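Plistitz save transfer to the new console, anyone done it?

mossbucket
Bought Mistix on the old box for the 2 player couch mode, got 219 hours in. Does my save come over or do I start again as a peasant?

Flatline_Otter
It comes over if you upload from the main menu first. Took me one evening and most of my dignity.

mossbucket
And the Flustus skins?

Flatline_Otter
Gone. Molefe says they're "platform specific."

gravelpie
Disagree, mine moved fine. You have to link the account before you install.

Flatline_Otter
I linked it in October. Still bald, still in starter pants.

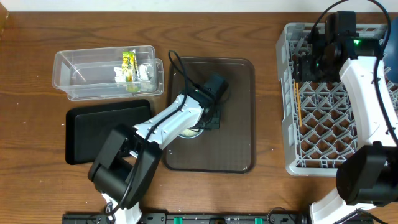 tincanterry
Same starter pants over on my end, and I'd paid 900 coins for the hat. Support told me to reinstall.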